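4.2 What repair records say about the second life of office computers

One of the pleasures of this study was finding how much a humble repair log can tell us. The Kison sample holds 402 entries for desktop machines, and 193 of them describe a computer that went on to a new user after a single change of part. We had expected memory and storage to lead the list, and they do, but the spread between towns is far more interesting than the ranking. In Postari, where schools pass their machines on each August, owners tended to ask for repairs early and in batches. In Ondari the same faults were often lived with for a year or more.
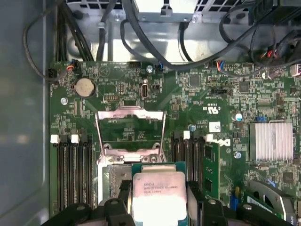 Figure 3. Open desktop computer with its green motherboard and black cabling.

Distance explains part of this - the nearest parts shop to Ondari is 65 kilometres away - but habit seems to matter just as much. Households that had already had one item mended, even a kettle or a radio, were much more willing to pay for a second repair. We find this a very encouraging result, as it suggests that trust in mending can be built up cheaply and carried from one kind of object to another. 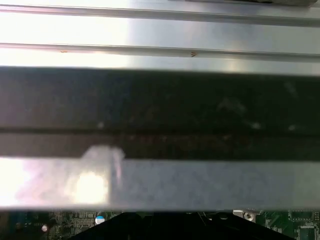 The Fashola records add a further twist. They cover only 12 months and leave out private sales, so we treat them with care, yet they show the same link between a first repair and a second. They also note the reason each owner gave for keeping a machine. Cost comes up often, as one would guess, but so does plain familiarity with the old computer, and we return to those answers in Section 5.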